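Vernness Assisted Living Co-operative
Equipment Planning Group
Minutes, June 2018

Chair: Consuelo Tapia
Present: members of the equipment planning group, the housing manager, the finance officer, the maintenance lead
Apologies: the clinical services representative
Minutes taken by the housing manager

1. Previous minutes

The minutes of the last meeting were accepted with one correction. Under item 4, the quote from Lokell was recorded as including delivery. Delivery is extra. The finance officer has changed the spreadsheet.

2. Business arising

The Huvano dishwashers for the two shared kitchens have been ordered. The maintenance lead is waiting for the plumber to confirm a date for the isolation valves and will not book the install until he has one in writing.

The request for a second wheelchair scale was held over again. It will go on the next agenda with a price attached, or it will be dropped.

3. Laundry assistance – two-arm unit

The chair reminded members that the question before the group is whether to put money in next year's budget for a two-arm laundry unit that can work in a resident's own unit, using the washer already there. The group is not considering replacing the washers. Members have said several times that residents want to keep their own machines and their own detergent, and the chair asked that this be taken as settled.

The work under consideration is sorting from the floor or a basket, loading a top-loading washer and taking the load out again. Folding is outside the request. So is anything involving stairs.
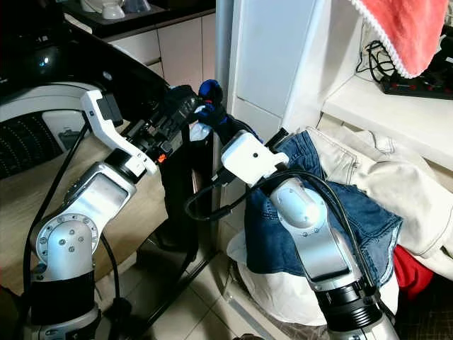
The finance officer said the hourly cost of staff laundry help is the number the group should be comparing against, and that the figure used in the first paper was too low because it left out travel between buildings. She will rework it using the November rosters, which were the last full set before the shift pattern changed.

A member asked if the comparison would count the time staff spend talking with residents while they do the wash. The finance officer said it is all one entry on the timesheet and cannot be separated. The member asked that the minutes show she raised it. She does not want those visits to disappear from the plan if the unit is bought, and the housing manager agreed that visit hours should have their own line.

4. Quotes received

Two suppliers have quoted. Both quotes are for one unit with two arms, two grippers and a controller, before tax.

Lokell: $2,424 per month on a 12-month lease. On-site training is included. Delivery is extra, as noted under item 1. Replacement gripper fingers are charged at $300 a set.

Głowacki: $2,430 per month on the same term. Delivery, set-up and one set of replacement fingers are included. Remote support is during business hours only.

The monthly difference is $6. Members agreed that the decision should rest on service and on what is covered when a part wears out. The maintenance lead said he would sooner pay for a supplier who answers the phone. He has asked both for the name of the person who would take our calls and has heard back from Głowacki only.

Neither supplier would quote an outright purchase price for a single unit. The chair will ask once more, as our capital fund cannot be used for leases and the operating budget is already tight.

The finance officer pointed out that both leases renew automatically unless cancelled in writing. The group agreed that no lease will be signed with that clause in it.

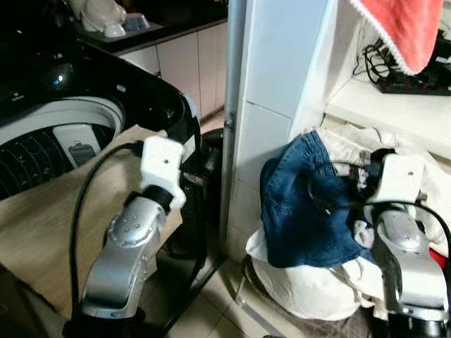
5. Space and electrical

The maintenance lead has been through the floor plans for the older building. The laundry corners there were planned for a washer and one person standing, and several have a support column or pipe beside the machine. He does not think one fixed mounting position will suit all of them, and wants a stand that can be shifted without tools.

Power is the other concern. Residents often have a power bar near the washer with chargers and other things plugged into it. His recommendation is a dedicated outlet in each suite where the unit will be used. The electrician's price for the first group of suites is $1,128, including patching but not paint. Members asked that paint be added so the job is not left half done.

It was also suggested that loose cords be tidied and fastened to the wall wherever the unit is going to work. Residents would be asked first. 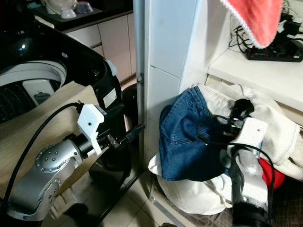 Both arms at the laundry corner, washer open on the left and clothes on the floor at right.

6. Washers and lids

There was a longish discussion about lids. The group's draft requirements said the unit must open and close the lid itself. Lokell has answered that this can be done on some models but must be set up separately for each. Głowacki did not answer the question.

The chair proposed changing the requirement so that the resident or a staff member may leave the lid open beforehand. Two members were opposed. Their view is that a resident with sore hands finds the lid the hardest part of the job. After discussion the requirement was kept, but marked as preferred instead of mandatory. Suppliers will be asked to list the washer models they can handle.

The housing manager will do a survey of washer makes and models in both buildings. She would like it done along with the smoke alarm checks so that residents are only disturbed once.

7. Handling requirements

Members went through the draft list of items the unit should be able to pick up. Socks, towels, T-shirts and pillowcases stay in. Fitted sheets were moved to the preferred list after the maintenance lead said he has trouble with them himself.

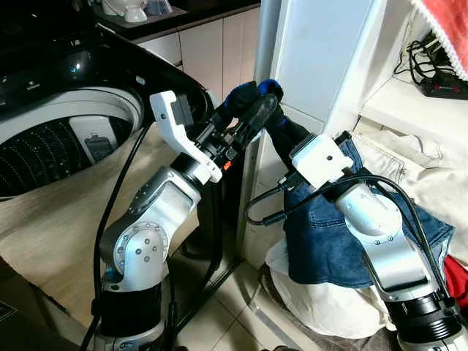
The wording on grip came next. The draft asked only that the unit "pick up and release garments", and the chair felt this would let a supplier off too lightly. She wants small items and heavy items dealt with separately. A dark blue and black piece of fabric held at the gripper jaws, with the two arms nearly touching, is one kind of handling, and the jeans draped over the pile by the shelf are another. The revised wording will ask for both, and will ask what happens when two garments come up together. Wet denim was added as its own line because of the weight.

Delicates and anything with a hand-wash label are excluded. Residents will be told this in plain language before the unit is used in their suite.

8. Budget recommendation

Moved and seconded that the group recommend a 12-month lease of one two-arm unit in next year's operating budget, subject to a satisfactory reply on the renewal clause, with the electrical work shown as a separate line. Carried, one abstention.

The finance officer asked that spare gripper fingers be budgeted at two sets for the year, whichever supplier is chosen. Agreed.

9. Actions

Chair – write to both suppliers about purchase price, renewal clause and lid models.
Finance officer – rework the staff cost comparison with travel included; add a line for visit hours.
Housing manager – washer survey; draft the notice to residents.
Maintenance lead – revised electrical price with painting; stand options; plumber's date for the dishwashers.

10. Other business

The parking lot lights were raised. The chair ruled this was a matter for the building group and will pass it along.

The next meeting will be set once the supplier replies are in.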